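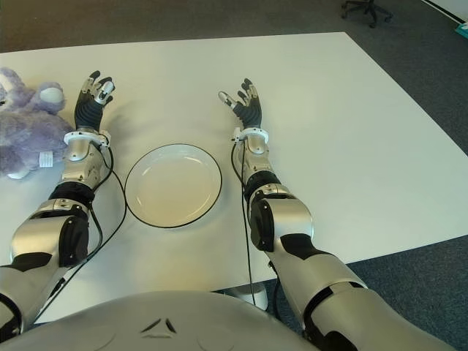

Flakley pair at the table, head camera view, plate and plush toy out.

Flakley two-hand kit: is the subscription worth it after the trial ends?
Posted by Ismail Metwally in Buying advice

We have a Flakley upper body on trial, two arms with the fingered hands, and I have to say yes or no to it before the end of April. The hardware I can judge for myself. What I can't judge is the task service Tundby sells with it. It comes free during the trial and after that it is billed per month, 200 for one robot, and the price sheet says you can buy the kit without it.

The work we want it for is simple. Clear a table, put dishes on one side and soft things on the other. For testing I use a plate and a plush toy because they are about as different as two objects can be. With the service switched on, the toy goes fine from nearly any starting position. The plate is the trouble. It is shallow, the table is white, and the plate is off-white with only a thin dark line at the rim. The hand comes down beside it, closes, and either pinches the rim at a bad angle or pushes the whole thing along the tabletop. I ran 30 tries on the plate and got 12 clean lifts.

Second thing, the cables. They run outside the arms and hang in loops near the wrist. The left one lies very close to where I put the plate. Is that how everybody has it or did our installer do it wrong? The manual has one drawing and the cables are not in it.

So: would you pay for the service, and does it get better at flat things, or am I better off buying the kit bare and teaching the motions myself? Firmware is 1212 if that matters.

Kimie Ichikawa
We have had the same kit in a training kitchen for a while, first with the service and now without it.

The service is good at choosing a grasp for things with some height. Cups, boxes, folded towels, toys. It was never good at flat plates for us, and I would not pay in the hope that it will improve. What fixed plates here was teaching a two-hand motion. One hand steadies the far side of the rim, the other tips the near side up with the thumb and then closes. You record it once by moving the arms by hand, then give it an offset so it follows the plate to a new position. It took me an afternoon, most of it spent getting the thumb angle right. Set the closing force low at first. Ours was set for boxes and it shot a saucer onto the floor.

A darker mat under the work also helped. Cream on white is hard for the cameras, and you can see the difference in the detection overlay if you turn it on (Settings, then Vision, then Show outlines). If the outline jumps around before the hand even moves, the grasp is not your problem yet.

On the cables, external is normal for this kit. The loops need slack or the wrist can't turn all the way, so don't pull them tight. What you can do is put a soft tie on the forearm and another just below the elbow, and then swing both arms slowly through their whole range with the speed limited to 30 percent. Watch the wrist connector while you do it. If it tugs anywhere, give it more slack. I would also start the plate farther from the left arm until that is done – a cable touching the rim can shift it before the fingers get there.

My own answer would be to buy the kit bare, and ask Tundby whether they will let you add a single month of the service later. They did for us, but I had to ask by phone because the web form only offers the full year.

Percy Chávez
Get a Gaber gripper and forget the hands. Two flat fingers, picks up plates all day.

Ashraf Ouazzani
A gripper is fine if plates are all you ever do. He said soft things too, and ours with parallel jaws kept losing the soft stuff halfway across.

I disagree a little with Kimie on the service. If more than one person will be running the robot, the service saves arguments, since the taught motions end up being known only to the person who taught them. We kept paying for that reason. The support line is also part of it. They answer in the morning and are hard to reach after 3 pm.

Also check your firmware. We had the rim-pinching on 1212 and it was less frequent after the next update. It did not go away. Run your same plate test again afterward with the plate in the same spots, so you have something to compare it with.

Ismail Metwally
Thanks. Outlines are on now and the plate one does jump, mostly along the side toward the window. I will get a mat and do the update, then try the two-hand lift. Leaning toward the bare kit. Kimie, did you tie the cables over the black joint or only on the silver part?

Kimie Ichikawa
Only on the silver part. Leave the joint free.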